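Recabling the wrist camera, again

October 2020 and the arm is back on its table, so here are my notes before I forget what I did.
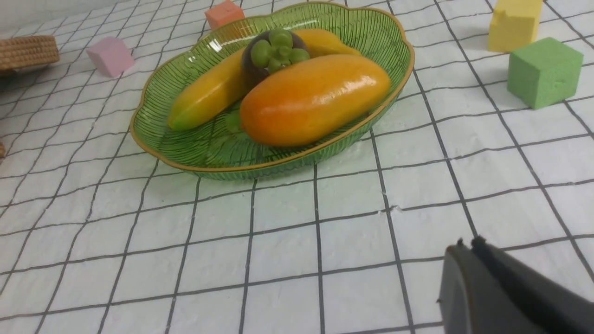
What went wrong

The wrist camera had been dropping out since July. Only in certain poses, of course. Park the arm over the middle of the grid and it would stream all day long, but swing the wrist out past the green bowl and the picture froze - then came back by itself as soon as I reached for a screwdriver. I blamed the software for far too long (sorry, Kieran).

What finally gave it away was turning the last joint by hand with the motors off and the video up on the laptop. There was one spot, just before the end of travel, where a tiny wiggle killed it every time. The cable had been rubbing on the edge of the bracket and the jacket was worn through on the inside of the bend, where you can't see it unless you take the whole thing off.

Taking it apart

Power off at the wall first. I put a folded towel under the wrist too, as mine sags a little when the brakes let go. The bracket is held by 2 screws and I'd put thread locker on both of them, like an idiot with a full bottle. A bit of heat from the soldering iron and they let go.

The new cable is a 700 mm one from Draliton, the kind meant to be bent over and over. The old one was just something out of a drawer. I left a fat loop at the wrist this time and strapped it with hook and loop tape, no zip ties. Arvo Kuusisto told me ages ago that zip ties were going to bite me and I would like it on record that he was right! I also filed the bracket edge and stuck a strip of felt on it.

Setting it up again

Taking the camera off means the calibration is gone, no way around it. I smoothed the mat as well as I could (it still has ripples in it, I need to find a way to stretch it) and ran the routine with 40 poses. The first result was garbage. I had one screw not quite home and the camera was shifting when the arm moved. Tightened it, ran it again, much better.

After that I did my usual check with the foam cubes and the fake fruit. The cubes are great for this because a bad approach just squashes them a bit. The glass bowl is not great for this and I go very slowly near it. The papaya is still the hard one, it's so shiny that the highlight moves around as the wrist comes in.

Still on the list: fingertip pads, a proper strain relief at the elbow, and a spare cable, as Nelli wants to borrow the arm over the winter and I don't want that phone call.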